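Tribunal sets aside Trullden promotion list, orders fresh review of officers

The Service Appeals Tribunal has set aside part of a promotion list for the Trullden coastal command, ruling that the board that drew it up applied a sea-time rule that was not in force when the officers became eligible. The board must meet again and consider the affected officers under the earlier rule.

The order was issued on Sunday afternoon, outside the tribunal's normal sitting days. It covers five officers passed over for the rank of captain. It does not promote any of them.
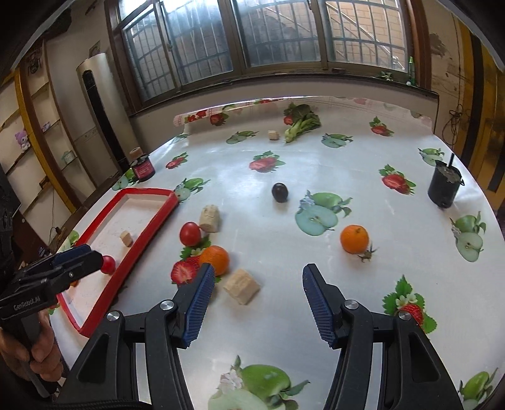
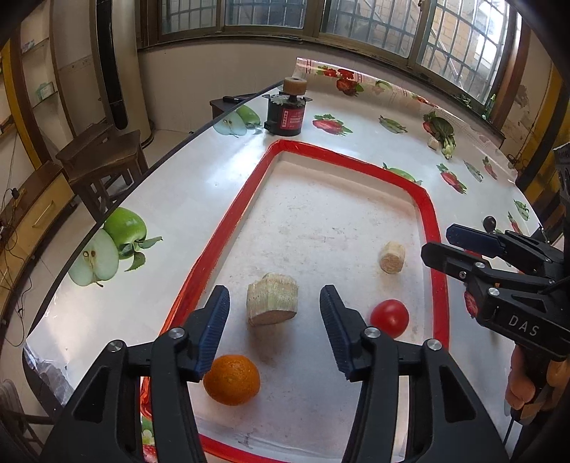 According to Hooman Shirazi, the ruling is narrower than it first appears, and the officers still have to win their cases before the new board. The tribunal decided which rule applies, he said, and left the question of merit where it was.

The dispute concerns the minimum number of sea days an officer must log before being considered for captain. Under the rule in place at the start of the reporting year, the minimum was 3,000 hours on watch, counted across all postings. A revised instruction raised the figure to 3,150 and excluded hours logged while a vessel was alongside for repair. The board used the revised figure for every candidate on the list.

Commander Shahbazi, the lead petitioner, argued that the revised instruction carried no date of effect and reached the coastal command only after the confidential reports had been closed. The command replied that the instruction took effect when it was signed, and that a board is free to prefer candidates with more time on watch in any case.

The tribunal accepted the second point in principle but found that it did not describe what had happened. The board's own minutes recorded the five officers as "not eligible" and stopped there. No grading was entered against their names, and their reports were not read out. An officer who is compared with others and ranked lower has been considered, the order says, while an officer struck out at the eligibility stage has not.

On the date of effect, the tribunal held that an instruction which changes a condition of promotion cannot be applied to a reporting year that has already closed unless it says so in plain terms. The revised instruction did not. The order notes that a draft had included a sentence on earlier years and that the sentence was removed before signature.

A separate claim, that the revision was made to favor a particular candidate, was dismissed. The petitioners had relied on the timing of the change and on two letters from the Tondier base. The tribunal said the letters dealt with crew shortages and did not mention promotions, and that timing alone was not proof of bad faith.

The command has 18 weeks to hold the new board. Until it reports, the officers already promoted from the list will keep their rank and pay, but their seniority is provisional – it may be adjusted if any of the five is later selected. Postings that depend on seniority within the rank, including command of the patrol vessel Planetti, are to be filled on an acting basis.

Two members of the original board may not sit on the new one. The order gives no finding against them and states that the exclusion is a matter of procedure, as both gave written statements in the case. The new board must record a grading for each officer and keep the working sheets, which the petitioners may inspect once the result is declared.

The tribunal declined to award costs. It also refused a request to release the confidential reports at this stage, saying they should go to the board first. A request for back pay was left open and can be renewed by any officer who is selected.

The command can seek leave to appeal on a point of law. Its legal branch said it was studying the order and would not comment on individual officers. If leave is sought, the 18-week period continues to run unless a higher court stays it.

Retirement dates may also come into play. One of the five reaches the age limit for his present rank in October, before the period for the new board ends. The order directs that he be considered with the others even if he has left active service by then – any promotion would be notional, and would count toward his pension only.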